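How I collect bin picking examples without losing my mind

Last updated 20/07/2025

I get asked a lot how to start gathering grasp data for a picking model, so I finally wrote down the way we do it at Wastbridge. It's a small setup – one arm, two bins, one fixed camera – and you can copy most of it with whatever you have lying around.

What you need before you start

An arm with a gripper you trust, two open bins side by side, a camera that doesn't move, and a pile of household stuff. I keep 40 objects in rotation. Mine are brushes, sponges, things in shiny packets, see-through packaging and a few small blocks. Go heavy on the see-through and shiny things! My first set was nearly all matte boxes, and the model I trained on it was hopeless the first time it met a plastic wrapper.

Step 1: Pin everything down

Clamp the bins and mark their corners on the table with tape. I skipped this on my very first run and the bins crept a little every time the fingers brushed a wall. By the end of the afternoon my calibration was junk and I threw out 25 attempts. Do the same for the camera stand, and then leave it alone (yes, even if the cable looks ugly).

Step 2: Load one bin

Drop in five or six objects and let them land how they land. Don't arrange them. If you catch yourself turning a sponge so it looks nicer, dump the bin and start over. You do want some things up against the walls, though, and in the corners too – those are the picks that go wrong later, so you want plenty of them early on.

Step 3: Let it try

Our collection script is called Undero. It picks a spot, lowers the gripper, closes it, lifts, and checks whether anything came along. Successful picks get dropped in the other bin. When the first bin is empty it works its way back in the opposite direction, so you're not standing there refilling all day.

For the first 20 picks I sit right beside the stop button and keep the speed low. After that I still stay in the room.

Step 4: Keep the failures

Please keep them! A miss tells the model just as much as a grab. Save the picture from before the attempt, the gripper position, the finger opening and the result. My colleague Elli Vuorinen added a third label, "unsure," for when an object gets lifted and falls on the way over. I grumbled about it for a while, then used it constantly.

Step 5: Swap objects often

Change at least half the bin every time it empties. If you leave the same sponge in for hours you end up with a model that's very good at that sponge. I also hold a few objects back completely and use them only for testing.

How many do you need?

Our first usable model came from 842 attempts. It was clumsy on anything clear and pretty decent on everything else. Sirkka Lappalainen ran the same recipe on her own bins and needed more, mostly down to her lighting. Start training early, look at where it fails, and load the bin with more of that.

I'll put up the Undero settings file in October, once I've cleaned out the hard-coded paths.

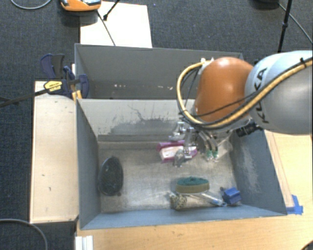
Going down for the pink package, right by the back wall.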